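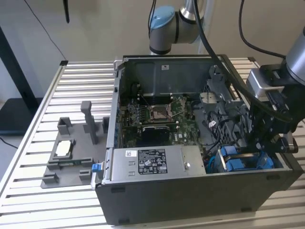
Old towers don't die, they go under desks. Aiman Subramaniam has pulled apart 21 of them since March, mostly office castoffs from Escobedo, and still gets a kick out of popping the side panel.

First rule, lay it flat. Cables out of the way. Drives next, then memory, and the power supply last becuase it's heavy and you'll drop it. Read the label on it before you toss anything! Good ones get reused.

Screws go in a jar. Always the jar. "I lost a whole weekend to one screw," he says. Dust is worse then you'd think, too.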